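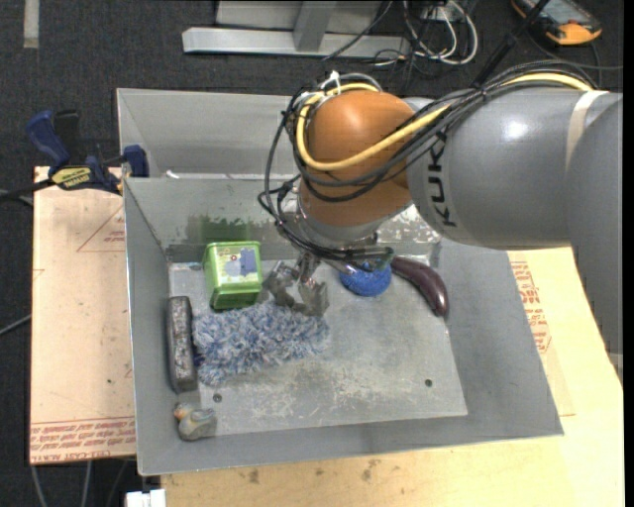
2024-03-22, edit room notebook, Brorkwood, series two

Episode nine, third pass. Came in at 262 minutes of selects and has to leave at 44, same as every week, and same as every week the network would like it to feel "roomier."

Started with the confession room. We have the baker crying on day 14 and the ex-goalkeeper crying on day 14, in the same chair, under the same lamp, one after the other. On paper that is a gift. In the timeline it looks like a waiting room. Tried crosscutting them and it got worse, it now seems they are crying at each other through a wall. Put the baker back in act two and moved the goalkeeper to the cold open, where he can cry before anybody knows what about. Plays surprisingly well. Audience will assume it's the vote.

Continuity, for whoever takes the online: she has the green scarf in the chair and no scarf in the kitchen directly after. Either cover with the garden wide or let the forums have it. They found the clock in episode four within the hour and seemed to enjoy themselves.

Music. The house rule from February still stands, no more Bach under arguments. It was funny once. The temp track on the laundry row is still Bach, and I have now heard it so many times I've started to think the tumble dryer is at fault for everything. Replaced with the low drone from the library, file 80 in the tension folder. The drone makes it sound as if someone has died in the laundry. Brought it down six dB and now someone is only unwell.

Sound notes from the same row:
- her mic is good until "you always do this," then she folds her arms over it
- his mic is good throughout, unfortunately he doesn't say anything
- the ceiling mic picked up the whole thing plus a producer eating chips. Crunch at the word "trust." Can't be lifted out. Could pass for kindling.

Vote ceremony. The envelope pause ran 19 seconds on the day. I cut it to 11, the notes came back asking for longer, so I've built it up to 31 out of reaction shots, four of which are from a different vote and one of which is from lunch. The lunch one is the best of them. He's looking at a sandwich with real dread. Please don't swap it out.

The Stider export problem is back. It drops the subtitles on anything whispered, and since the alliance plot is entirely whispered, the first reviewer copy had three people in a pantry hissing at each other for two minutes with no text. One of the notes on that copy says "intriguing." Re-exported with subtitles burned in, checked the pantry, the stairs and the bit under the duvet. All there. Duvet is still a guess in places; I've got "he knows" where the logger has "he snores." Both work for the story. Need someone with younger ears to listen on Monday.

Uvby sent the sponsor list again. The sparkling water has to be visible in two scenes and must not be near conflict, tears or the hot tub. That leaves breakfast on day 12, when everybody was asleep until noon. Found one shot of the bottle on the counter, label forward, nobody in it, quite peaceful. Used it twice, flipped the second time, then noticed the label was backwards. Unflipped. Pushed in slightly. Fine.

Logging: we are at 2641 clips for the season and the tag "meaningful look" is on so many of them it has stopped being of any use. Proposal for the loggers, to be ignored as usual: look at person, look at food, look at camera crew. Most of what I need is the second one. Also "fight (minor)" and "fight" and "fight!!" should be merged, or somebody should tell me where the border runs.

Drive four is nearly full. Moved the day 9 pool footage to the archive shelf, kept proxies local. If the story team wants the pool argument back, and they will, it's an overnight restore, so ask before five.

Runtime at end of day: 46:10. Two minutes ten to lose. Candidates:
- the second hug
- the third hug
- the host walking down the drive (he walks slowly and has it in his contract, I believe)
- any twenty seconds of the recap, which repeats what we saw before the break, which repeated the cold open

Took out the third hug and it was only worth eight seconds. It had felt like a minute.

Left for Monday: duvet line, drive walk, scarf, ask legal whether the neighbor's dog needs a release. He's in four shots and his is the only reaction I didn't have to borrow.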